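3.2 Table layout and item placement

Each layout mixed tableware with produce on a plain white tabletop, so that item outlines stayed clear of the background. Tableware was limited to muted colors, mostly green, blue and lavender-grey. Produce was set out both whole and cut.

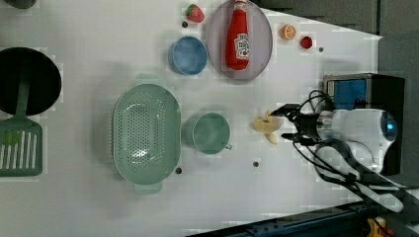
Figure 2. Kitchen items on the white tabletop, including a mint-green colander and mug, a ketchup bottle on an oval plate, and a banana.

Items were shuffled after every trial, for a total of 300 layouts. Bottles could be placed upright or on their side.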